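Okville Students Train Robot Arm to Take Apart Retired Desktop Computers

By Cormac Ó Dubhghaill
July
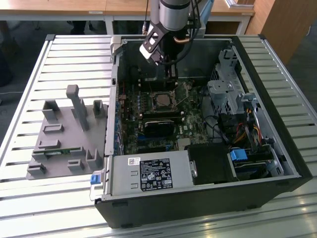
OKVILLE – Students in the robotics and automation program at Okville Technical College have entered the final stage of a year-long project to disassemble retired desktop computers with a robot arm, the college announced this month. The project, named Potivura, is the capstone course for second-year students in the program and will be presented at the Condton Student Automation Challenge in the fall.

The work is carried out by a team of nine students in the college's applied automation laboratory. Under the rules of the Condton competition, each team must remove a set list of parts from a desktop tower and place them in a holding fixture, with no human hand entering the work area once the run has begun. The list for the coming event includes a memory module, an expansion card, a drive and the processor. Teams are scored out of 100, with points taken off for damage to any part that could be used again.

"The processor is the part of the task that separates the teams," said Professor Lenore Hatch, who leads the capstone course. "The arm has to approach from directly overhead, and there is very little room between the socket and the parts beside it. Our students have spent more hours on that one approach than on the rest of the list combined."

The college supplied the computers from its own stock of retired office equipment. According to the department, 469 desktop units were taken out of service when the administrative offices and two teaching laboratories were refitted, and 300 of these were set aside for instruction. All storage drives were wiped by the college's information technology office before the units were released to students.

Each tower is laid on its side with the panel off, and a gray fixture plate printed on the department's 3D printers is set next to it on the slatted aluminum bench. The holders on the plate are shaped to receive separate parts. Students redesigned the plate several times during the spring term after finding that the first versions held circuit boards too tightly for the gripper to release them cleanly.

The course is divided into three groups. The first is responsible for the gripper and its mounting bracket, the second for motion planning, and the third for the fixture plate and the written test record. Students change groups at midterm so that all members of the class gain experience in each area. A written report on every failed run is required, and these reports count toward the final grade.

"Most of what I learned came out of the failure reports," said Dana Whitlock, a second-year student in the motion planning group. "We had a week when the arm would stop short of the board on every run. We went through the records line by line and found that one of our height values had been entered for a different case."

Support for the project has been provided by Oltmanns, a regional equipment recycler, which has sponsored the capstone course for the past two years. The company's contribution covers replacement parts, printing material and travel to the competition. Engineers from the company also visit the laboratory once each term to review student work and to advise on which components are of most value when recovered intact.

Professor Hatch said that the partnership has shaped the content of the course. Students are now asked to prepare a short cost study along with their technical work, setting out how long each part takes to remove and whether the time is justified. The studies will be shared with the sponsor at the end of the course.

The team will continue test runs through the summer session. A public demonstration is planned for the opening of the fall term, in the main hall of the engineering building, beginning at 2 p.m. Visitors will be asked to remain behind the marked line while the arm is in operation – safety glasses will be available at the door.

Students who wish to apply for next year's capstone course must have completed Introduction to Robot Programming and one course in electronics. Applications are accepted at the department office.

Last updated: July, 4:15 p.m.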